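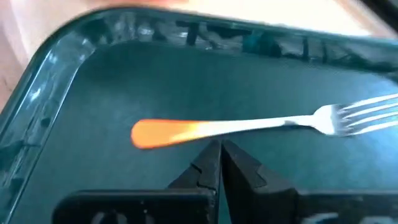 4. Lunch at the Three Canteens

4.1 The setting

Readers who have followed us through the survey results may by now be wondering what an ordinary lunch hour in Pulton looks like, and we would like to spend a little time on that before returning to the interviews. The town has three workplace canteens that are open to the public as well as to staff. Illico sits on the ground floor of the old printing works and is the largest and noisiest. Etus is up a flight of stairs behind the bus station and serves mainly office workers and a loyal crowd of retired people. Rozīte, the smallest, began as a bakery and still smells like one until late in the morning, when the soup takes over.

All three work in much the same way. A guest picks up a tray, slides it along the counter, chooses a soup or a main dish (often both), pays at the end and then turns around to face the room. That last moment, when a person stands with a full tray and has to decide where to sit, came up again and again in our conversations, and it is the main subject of this section. We had planned to write mostly about food. Our guests, as it happened, wanted to talk mostly about chairs.

We spoke with 50 regular guests over six weeks, beginning in April. By "regular" we mean a person who eats at the same canteen on most working days. The conversations were held at the table, after the meal, and were kept loose on purpose. We asked where the guest usually sat, who they usually sat with, and what they did when that place was taken. Everything else we left to them, and they were very generous with it.

4.2 Choosing a seat

Most guests told us at first that they had no usual seat. Within a few minutes, however, the same people would point to a particular table and explain with some feeling why it was better than the one beside it. One woman at Etus liked the wall behind her back. A man at Illico wanted to see the door, and was a little embarrassed to say so. Several guests at Rozīte named the long table under the window, and some of them had been sitting there since the bakery days, when it was the only table in the place.

It would be easy to read these habits as simple fondness for the familiar, and in part they surely are. Yet the guests themselves often described their seats in terms of other people. The window table at Rozīte is prized for its light, but it is also where a person can sit down beside near strangers without having to ask. A small table, by contrast, was felt to belong to whoever had reached it first, even when it had an empty chair. "I would never sit down at somebody's little table," one guest told us. "The long one is for everybody."

We heard versions of this remark in all three canteens. It fits well with what we reported in Section 2 about bench seating in school dining rooms, where children who arrived late were more easily absorbed into a group when there were no separate chairs to pull out. Adults are perhaps better at hiding their hesitation, though having watched a good many of them stand by the cash register with their soup cooling – and having done so ourselves – we are not certain that they are much better.

4.3 The things on the table

Small objects turned out to matter more than we had expected, and we are grateful to the guests who drew our attention to them. A tray, for example, marks out a place. Guests who ate straight from the tray tended to keep to the space it gave them, and described themselves as "just stopping in." Those who moved their plates onto the table and put the tray aside were more likely to say they had come for company. We do not want to lean too heavily on this difference, which we noticed only after the first round of conversations, but it was striking enough that we began to write it down.

Cutlery does some of the same work. A fork left on a tray, as in Figure 3, can be read by the next person as a sign that somebody is coming back, and at Illico we twice saw guests walk past a perfectly good seat on the strength of such a sign. The color of a handle may play a part too. Several guests said that a bright handle, like the orange one in the figure, caught their eye from across a room more readily than plain metal, and one of them compared it fondly to leaving a scarf on a chair.

Figure 3. A metal fork with an orange handle end, lying on a dark green tray.

Salt and pepper, napkins and the water jug have a gentler role. They have to be passed, and passing them is for many guests the first and sometimes the only exchange of the day with a neighbor. At Etus the jugs are set out on every other table, so that half the room has to ask the other half for water. The kitchen staff told us this was a matter of shelf space and nothing more. The guests had built a whole theory around it, and most of them were rather pleased with the arrangement.

4.4 Eating alone

We would be giving a lopsided picture if we dwelt only on company. Seven of our guests said plainly that they came to the canteen to be left in peace, and they spoke of it with great warmth. For them lunch was a break from talk. A former teacher at Etus explained that she liked the sound of other people's conversations so long as none of it was addressed to her, and that eating at home was far too quiet for comfort. She knew the staff by name, nodded to half the room, and read her newspaper from the back page forward.

These guests caused us to think again about the way loneliness is usually measured. A simple count of meals eaten with others would place the former teacher among the most isolated people in our study. Her own account suggests something quite different, and we believe it should carry weight. In the questionnaire described in Section 3, we had asked guests only whether they ate "alone" or "with others," and nearly 50 answers came back with a note in the margin explaining why neither box would quite do. We should have read those notes sooner than we did.

There were also guests for whom eating alone was plainly a sorrow, and we would not wish the cheerful examples to crowd them out. Some had been widowed, some had recently changed jobs, and one had moved to Pulton without knowing a soul. For these guests the long tables mattered a great deal. They described coming a little early or a little late in order to arrive when there would be space at the end of a bench, close enough to hear and be spoken to, and easy to leave if nothing came of it.

4.5 What the canteens do already

The staff at all three places were well aware of these comings and goings, and had been quietly making room for them long before we arrived. At Rozīte the person at the counter will sometimes mention that there is a good spot by the window. Illico keeps its large tables together in the middle of the room and lets the small ones run along the walls, so that a guest can take in both choices from the cash register. Etus has no long tables at all, yet its guests have solved the problem for themselves by pushing two together each morning – and the evening cleaner, with equal patience, moves them apart again.

In the next section we turn to the menus, and to the curious matter of why soup drinkers stay longer than everybody else.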